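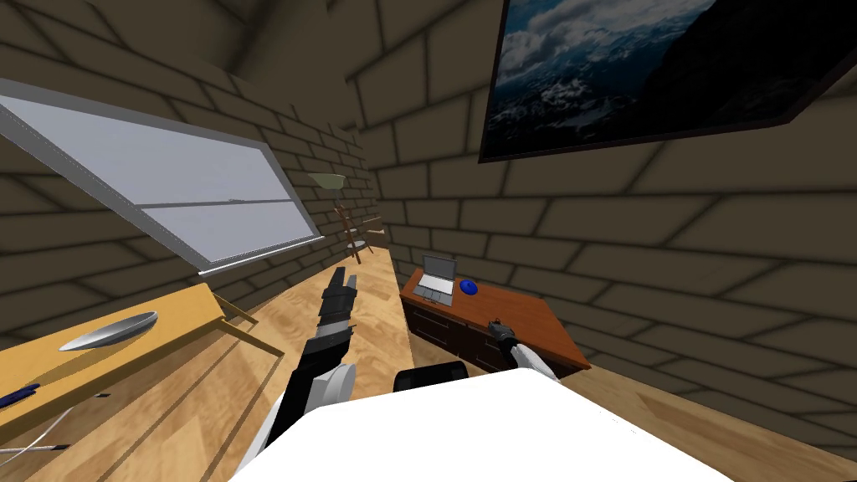
Figure 5. Rendered room with brick walls, a window and a wooden table, robot arms in the foreground.

4.2 Does the timeout stop the run?

Coaches say it does, broadcasters say it does, and the teams in the Mendcombe League plainly behave as if it does. When a visiting team scores seven straight points, the home coach is on his or her feet with both hands in a T before the ball is through the net. We do not doubt that the run usually slows down afterward. We doubt that the timeout deserves the credit.

The trouble is an old one. A run is picked out because it is unusual. A team that has scored on every trip for two minutes is playing above its own level, and the most likely thing to follow is a stretch of ordinary basketball, whether or not anybody stops the clock. Any study that looks only at what happened before and after a timeout will find that the timeout worked. It would find the same for a dropped water bottle, provided the bottle was dropped at the same moment.

Pawlak's early work on the question did exactly this and reported a large effect. To his credit, Witold Pawlak later went back to the same games and wrote that the comparison could not carry the claim. The first result is still the one that gets quoted at coaching clinics.

We started with 375 timeouts called by a team that had just given up seven or more unanswered points. Those that fell together with a scheduled media break were removed, as were those called in the last minute of a half, when a coach may want to set up a final play or advance the ball and cares little about momentum. That left 339. Each was matched to a run of the same length, at a similar score and a similar point in the game, in which the trailing coach let play go on. We then compared the scoring margin over the next five possessions for each side.

The matched runs cooled off too. Teams that called time did a little better than teams that played through, but the gap was small, and it moved around enough from one season to the next that we would not want to build advice on it. In one season it pointed the other way. A reader who believes in the momentum timeout can find some comfort here, though we think it takes effort.

Two objections came up when we showed these results to coaches. The first is that the matched games are not truly alike: a coach who keeps playing may have seen something, such as open shots that simply missed, and may be right to wait. We agree, and it is a real weakness. Score and clock do not tell us what the bench saw. If good coaches save timeouts for the runs that would have gotten worse, our method will understate what the timeout does. If nervous coaches call them at the sight of any run at all, the bias is harder to guess.

The second objection is that a timeout does more than stop play. It rests tired starters, allows a change of defense, and gives a freshman guard a chance to hear something other than the crowd. This may all be true. It is also a different claim from the one usually made, and it ought to be tested as such. When we split the sample by whether the coach made a substitution coming out of the huddle, most of the small advantage sat with the teams that did. Fresh legs can be had at any dead ball, without spending a timeout — which is an argument for a deeper bench more than for a quicker whistle.

We also looked for signs that the effect was larger for home teams, as the Weidemann report suggests. We found none, but the road sample is thin and we would not lean on it. 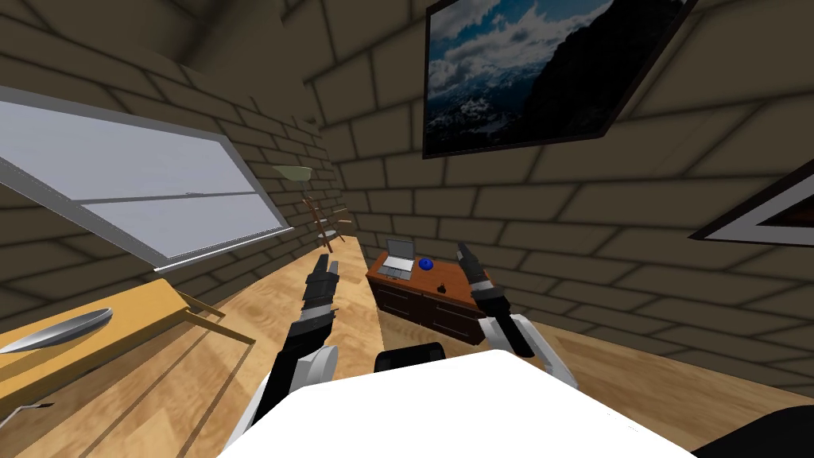 4.3 Limits of the play-by-play record

All of the above rests on the Jeten play-by-play files, and these are only as good as the person typing at the scorer's table. Timeouts are sometimes charged to the wrong team and fixed a few lines later, or left alone. We corrected the cases we could confirm on video. For games without video we kept the entry as it stood, and we cannot say how many mistakes remain.

The Illo shot charts, which might have told us whether the run came from good looks or lucky ones, cover too few of the games to be of use in this section.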